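Our council should stop passing its budget at midnight

I sat through the whole of the Drusham budget meeting in June, which I realise puts me in a small and slightly odd club. I took a thermos and a cushion. By the time the mayor called the final vote it was ten to twelve, the gallery had thinned out to me and a bloke asleep under his jacket, and the councillors were being asked to approve a 390-page document with a stack of amendments they'd been handed after dinner.

They approved it, of course. If they hadn't, the city would have started the new financial year without the authority to pay its own staff, and no councillor wants to be the one who stopped the bins.

I've been grumbling about this to anyone who'll listen, and the usual answer is that politics has always run on deadlines. You put people in a room, you let the clock frighten them, and they come out with a deal. I used to half believe that. I grew up on stories of late-night bargains and I quite enjoyed them (my dad would ring me up to go over who'd blinked). But have a look at what gets settled in the last hour and tell me it's the good stuff.

Take the Gorora pool. For most of autumn the plan was to fix the roof and keep the place open through winter. Etelka Kerekes, whose ward it's in, had the numbers for it in April. Then the rates question dragged on, Councillor Lins and his group dug in over the parking levy, and at twenty past eleven the roof money was moved into a reserve so the totals would line up. There was no debate. I don't think half the room knew which line they were voting on — I had the papers on my lap and I nearly missed it myself.

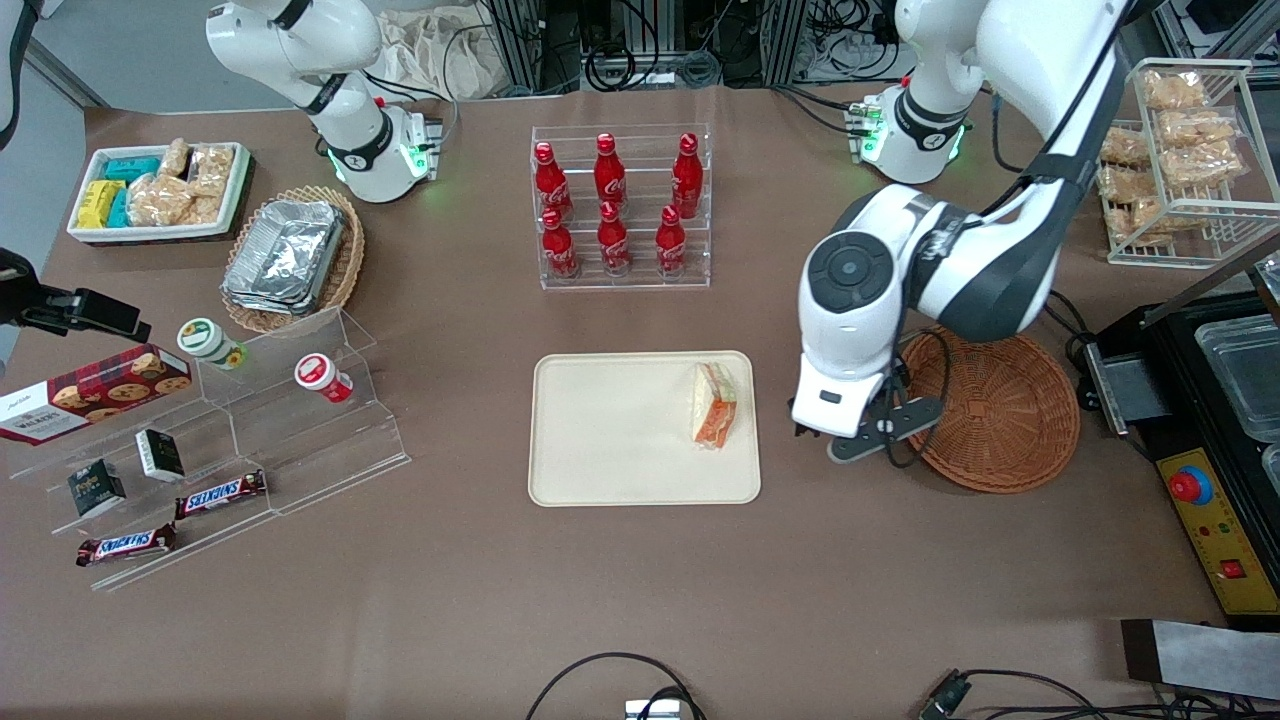 Now, I don't blame Ismael Lins for that, or not only him. He'd promised his voters he would fight the levy and he fought it. He also has a challenger lining up against him at the next election, Sanne Coppens, who has been telling every community hall in the city that he's gone soft. If you're in his shoes, an early compromise looks like surrender and a late one looks like courage. Same compromise! The only thing that changes is how tired everybody is when it's signed.

Kerekes has the opposite problem. She gets on with people, she does her reading, and she offers something sensible in the first week. Then she has nothing left to trade in the last one. We say we want councillors like her and then we run a process that eats them alive.

So what would I do? First, I'd set the real deadline earlier. Bring the vote forward to May, and if it fails, councillors still have weeks to sort it out in daylight. Second, I'd have a fallback rule: if there's no budget by the due date, last year's spending simply rolls over, month by month, until there is one. Wages get paid and the libraries open. Nobody gets to hold the bins hostage.

Magdolna Sipos, who ran the city's finance office for years and now writes a cranky and very readable newsletter, thinks the rollover is a terrible idea. Her argument is that it takes the pressure off altogether, and a council that likes last year's numbers will just sit on them. It's a fair point and I've chewed on it a lot. My answer would be to freeze councillors' allowances and travel while the rollover lasts, which ought to keep their minds on the job. She wrote back that I was being naive. Maybe so, but I'd like to see it tried.

And please, no amendments inside the last 5 days. If an idea is so good it has to go in, it can survive being read by the public first. The final batch in June ran to 80 changes, one of them correcting a spelling mistake in another one.

I know that timetables and standing orders are a hard thing to get worked up about. I've tried it at barbecues and watched people's eyes drift toward the sausages. But the roof at Gorora still leaks, the swim club has been told to look elsewhere from August, and the money to fix it is sitting in an account with a very dull name.

The procedures review is taking written comments at the moment. Mine's gone in, and it's two pages long. If you've got a spare evening, send one too, and mention the pool.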